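Slide 4. Trays and the cost of tidy

Start with the claim. Buvon says a tray on the table saves a household 13 minutes a day. I have asked how they timed it and I'm still waiting. Pause here.

Then the price. Five trays from the Kemport range is what they suggest for one kitchen. Most of us have one table, and it's where the milk, the boxed meals and the beads all end up anyway.

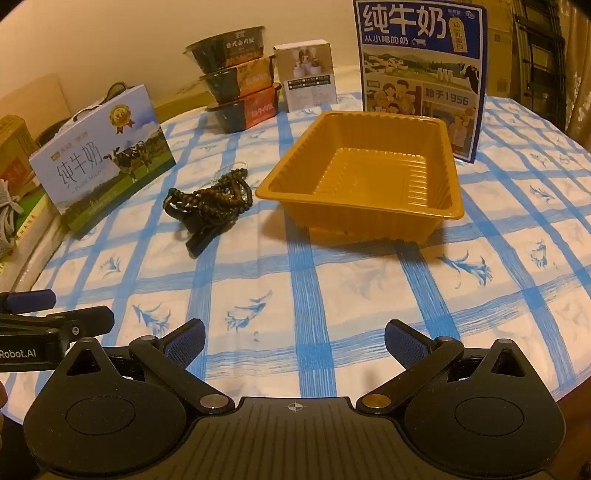
A reply to my October post put it more bluntly: the beads go in the tray on Monday's good intentions and by supper they're back on the cloth, so why buy the tray? I'd go along with most of that. A tray suits things that stay put – keys, perhaps. Beads tangle in a tray as well as they do on a table.

Mention the Nukier survey, 1,436 replies, all from people who had already bought one. Don't labour it.

Ask the room: who has an empty tray at home? Hands up. Wait for it.

Next slide, hooks. Skip the Mets story if we're running over.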